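Clernari Introduces Witon Modular Sofa Frame With Replaceable Seat Suspension

25 May 2022 — Clernari, a manufacturer of upholstered seating for residential and light commercial use, has added the Witon modular frame to its sofa and sectional range. The frame accepts a seat suspension cassette that can be removed and replaced without stripping the upholstery. Orders from trade customers are open now.

The Witon frame is offered in 3 module types: an armless center, a corner and an end unit with a fixed arm. Modules connect through steel brackets mounted below the seat rail. A four-seat configuration built from two armless centers and two end units measures 211 cm across the front. Left-hand and right-hand end units are ordered under separate part codes.
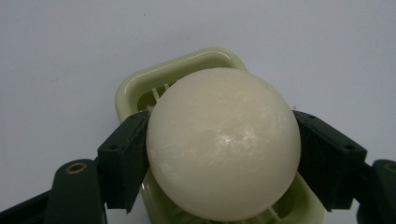 Can the suspension be changed at home?

The cassette is held by four bolts that are reached from the underside of the module, and a standard hex key is supplied with each order. Clernari recommends two people for turning the module over. The dust cover is fastened with hook-and-loop strip and goes back on after the bolts have been tightened.

Each cassette consists of a beech perimeter frame and sinuous steel springs on coated clips. Two firmness grades are available. The softer grade is fitted as standard, and the firmer grade is intended for waiting areas and for households that prefer an upright sitting position. Both grades use the same bolt pattern, so a sofa may carry different grades in different seats.

"Our service records showed that springs and clips wore out well before the frame did," said Þröstur Ravn, product engineering lead at Clernari. "Getting at them meant removing the fabric from the front rail and stapling it again. On the Witon frame the fabric ends above the cassette opening, and the two parts don't touch."

Two cover programs are available at launch. Mulder is a flat-weave polyester and wool blend with removable seat and back covers. Joken is a brushed cotton cover with a fixed back panel and a zippered seat cover. The full color card for both programs runs to 182 references, including the plain linings. Fabric samples are sent to retailers on request — cut lengths for customer approval are charged at the trade rate.
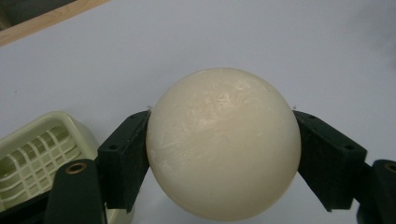 Delivery is by module. An end unit ships in one carton and a corner in two, with the legs packed inside the seat cavity. Retailers should confirm doorway and stairwell clearance against the carton dimensions in the technical sheet, which are larger than the assembled dimensions for the corner module only. Legs are available in oak or black powder-coated steel and share a common threaded insert.

The frame carries a ten-year warranty against structural failure under normal domestic use. Cassettes are covered for 3 years. Replacement cassettes are sold singly and will be stocked for as long as the frame remains in the range. Sofas from earlier Clernari series can't be converted, as their seat rails lack the bolt inserts.

The technical sheet, the color card and the assembly instructions may be requested from the Clernari trade desk. Retailers who placed provisional orders in March will receive a confirmation of module codes and leg finish, and should return it before production is scheduled.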